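Oct 7, 2026

Quick one before I lose the thread. In early, coffee, straight into the planner logs from last night.

So the stall. Lalel keeps handing back a plan, the executor takes it, the left arm goes most of the way to the pregrasp and then just sits. No error. Status says "tracking". It was tracking all right, tracking a target that had expired. Took me the whole morning to see it. Grasp target gets a timestamp when Distora publishes the pose, and the planner checks the age of it against 200 ms. Fine. But the executor checks it *again* against its own clock, and that clock was drifting since the reboot. Two checks, two clocks, no log line on the second one. I wrote the second one. In May. There's a comment above it that says "temporary".

Took it out. Put the age in the plan header so there's one number and everything downstream reads that one. Also a log line, a loud one.

Then perception, rest of the day more or less. Rubber chickens are a horrible object. Long, thin, floppy legs, and the mask from Distora likes to join two of them into a single blob when they're near each other. Then the principal axis comes out pointing at nothing useful and the gripper wants to close across empty air between them. Tried:

- eroding the mask before the axis fit. Splits the pair sometimes, also eats the feet
- color prior. useless, same color chicken
- depth edge along the body. better, until something lies across it
- fitting two axes whenever the blob is wider than one chicken should be, then scoring both

Last one is the keeper I think. Ugly code but it gives me two candidates and the planner can throw one away, which it's good at. Left it on a branch, haven't cleaned up the names (there is a variable called `chick2b`, fix that).

Clear plastic is still a problem. Depth just goes through it. The segmenter sees a faint line and some days calls it an edge and some days calls it nothing. For planning I want it as an obstacle at least, even a bad one. Hacked in a rule: long faint line with no depth behind the label, inflate it to 15 mm and treat as solid. The planner hates this. Approach angles dropped a lot and one of the plans went all the way round the back side of the table to come in from above, with the elbow up like it was hailing a cab. Legal plan. Not one I want to run.

Berry tablecloth too. I know we want clutter, I'm the one who argued for clutter. But small round orange things all over the background and finger pads that are orange and chickens that are orange. Detector gave me a "pad" on the cloth twice. Masking out the gripper from forward kinematics first helps, only then the mask has to be in the right place and the wrist calib on the left arm is off by a hair. Redo hand-eye tomorow. Do it FIRST.

Two-arm stuff. The shared workspace lock is still one big lock and it shouldn't be. If the right arm is holding something up at the back there's no reason the left has to wait for it. Started splitting it into regions by the swept volume of the plan, got as far as the data structure, got hungry. Release order matters, wrote that on the whiteboard so I don't deadlock myself again. Last time both arms politely waited on each other until I noticed.

Tanui replay tool is great now btw. Scrub back, see planned vs actual on the one timeline, click a frame and it dumps the scene state to a file. I pulled 567 logged grasps through the new two-axis fit over lunch and 118 of them changed their answer. Have not looked at whether they changed to a *better* answer. Spot checked a few, seemed ok, that's not a result. Need to sit down with a proper sheet and label them.

Emailed Zondier about the driver. Their gripper state topic reports "closed" when the command is sent and my code believed it. So every "grasp success" that uses that flag is suspect. Switched to finger position plus a current threshold, threshold is a guess. Write down where the guess came from before I forget it was a guess.

Tomorrow: hand-eye, left. Merge the header change. Rename chick2b. Region locks. Ask if we can get a plainer cloth for a baseline set, keep the berries for the hard set.

Also eat an actual lunch.

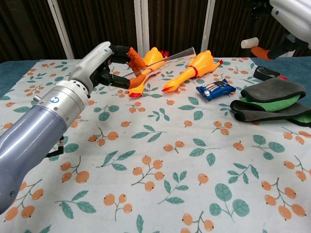

*4 min read*

Left gripper around the chicken, clear stick lying across the top of it, second one right next door. Blob case exactly. Right arm holding the little white cylinder at the back, so it's a decent one for the region locks as well. Adding the blue wrapper to the object list, it has no class yet and I keep forgeting. Folded cloths can stay as obstacles for now.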